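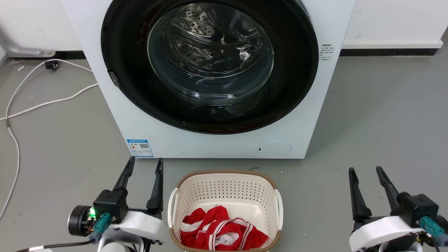

The washer, door shut, minding its own business.

So I finally caved and bought Kukia, the game about running a ferry line between a bunch of soggy little islands, and I've been playing it every evening on a PC that was pretty decent when I built it and is now, let's say, experienced. A few of you asked in the comments how it runs on older hardware, so this post is mostly about settings. (The review-type post is coming, I promise, I just want to get past the winter chapter first.)

First thing: the default preset is a liar. It looked at my graphics card and cheerfully picked High, and the menu was lovely, and the opening cutscene was lovely, and then I sailed out of Tandora harbor and everything turned into a slideshow. It's the water. It's always the water! The game draws reflections for every lamp, boat and gull, and High turns all of that on at once. I dropped Water Detail down two notches and got most of my frames back, and I had to squint at screenshots side by side to spot what I'd lost. Bit less sparkle near the docks. That's it.

Shadows next. There are 4 levels and I would skip the top one no matter what you own. The second from the top looks nearly the same and doesn't hitch when the sun comes up, and the sun comes up a lot in this game, because days are short and you spend half of them waiting for passengers with too many suitcases.

Crowd Density is the sneaky one. It lives under Gameplay instead of Graphics, so I missed it for a whole week. If your framerate is fine at sea and awful in town, go look there. Cosgrove market went from miserable to smooth as soon as I set it to Medium, and the market still feels busy enough that I keep bumping into people.
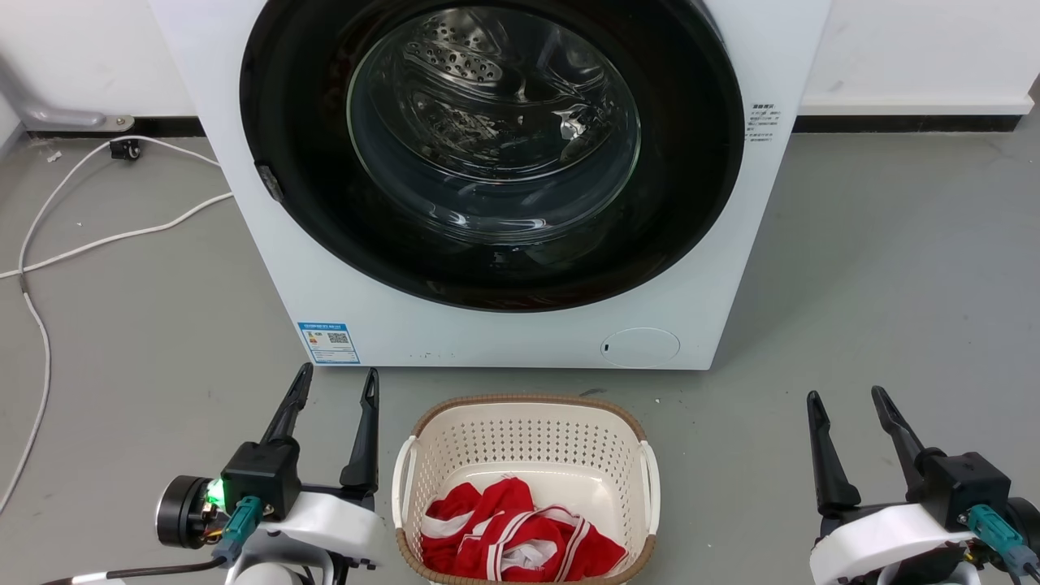
Motion blur I switch off in every game, and I switched it off here too, but the setting you really want to find is Camera Sway. By default the view rolls with the boat, and in rough weather it rolls a LOT. I lasted maybe ten minutes before I had to go lie on the couch. Picture pressing your nose to the round glass door of a front loader and watching that steel drum go around for a whole ferry crossing, and you've got the idea. Turn the slider down to a quarter and your stomach will forgive you. You still get a bit of a tilt when a big wave hits, which I like.

Sound has one weird bug. If you use headphones and the game starts before you plug them in, the foghorn plays on one side only. Restarting fixes it. My friend Inmaculada Bravo, who plays on a much fancier setup than me, gets it too, so it isn't just my ancient machine.

Loading times are all over the place. I moved the game from my old hard drive to the small SSD and it was the best thing I did, better than any slider. Going into Dalter used to take long enough to refill my coffee, and now I barely get to read the tip on the loading screen. If you have any room at all on an SSD, delete something and put this on it. I deleted a racing game I hadn't opened since April and felt nothing.

One more thing about the frame limiter. Leave it on! Without it the menu screen ran at over 1,000 frames per second and my fans sounded like they were trying to leave the house. I capped mine at 60 and everything calmed down.

My list, if you just want to copy it: Water Detail on Low, Shadows on level 3, Crowd Density on Medium, Camera Sway at a quarter, motion blur off, limiter at 60. Textures I left on High and they've been fine. With all that it stays smooth everywhere except the big storm near the lighthouse, where it chugs for a minute and then recovers.

If you've found a way to make that storm behave, please tell me in the comments. I've sunk the mail boat there three times now and I'd love to blame the framerate.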